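Who Wrote the Rule About the Tray?
Good habits for shared robot benches, from the people who keep them

When I first visited Wodex, one Wednesday in November, I expected talk of speed and sensors. What I got was a binder – 52 pages of bench rules, much thumbed, and a long and very friendly argument over page 23. 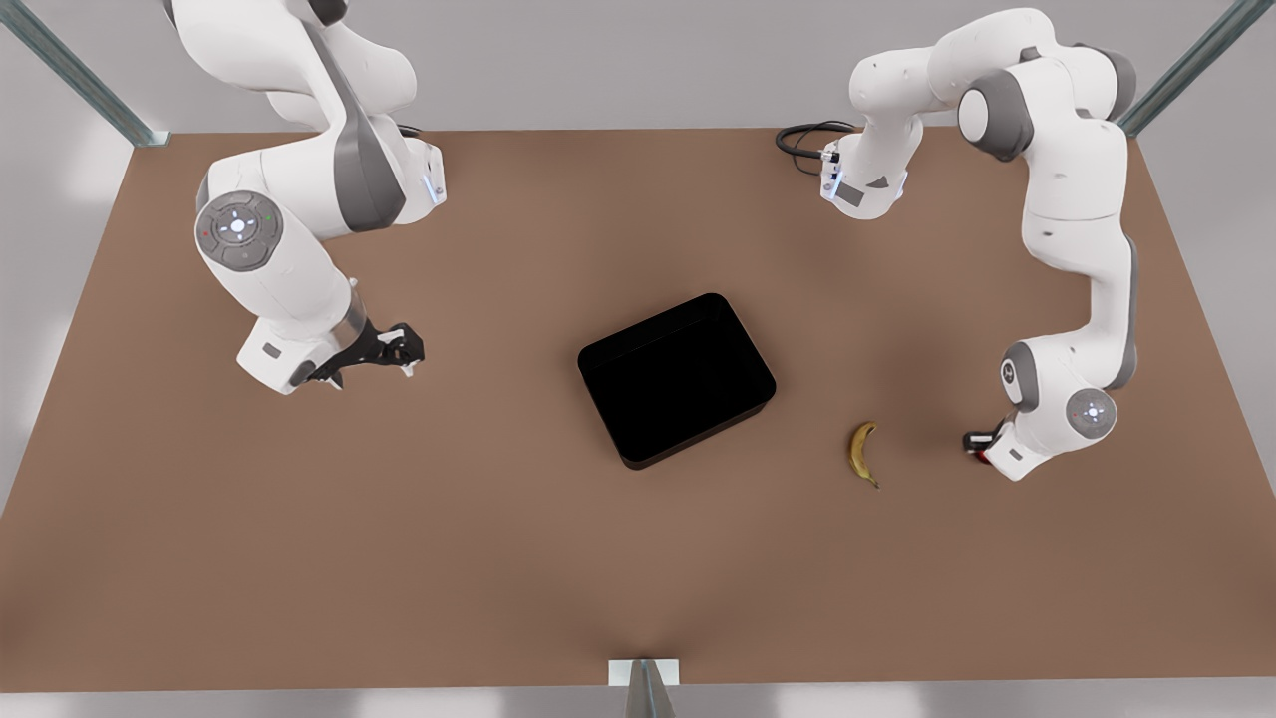

Page 23 says that two arms may share a table, but that only one may move in toward an object at a time, and that both grippers must be open and empty before any run begins. It sounds fussy, I know! But the folks at Riedl, who borrowed the rule for their own benches, went through 1,186 simulated runs before letting a real arm follow it, and they still found wording to fix.

My favorite line comes from Dernard, where the rules are kept to a single sheet: if you change the layout, write it down before lunch. The Wodex crew plans to add that one in the next printing, right after the page on cables.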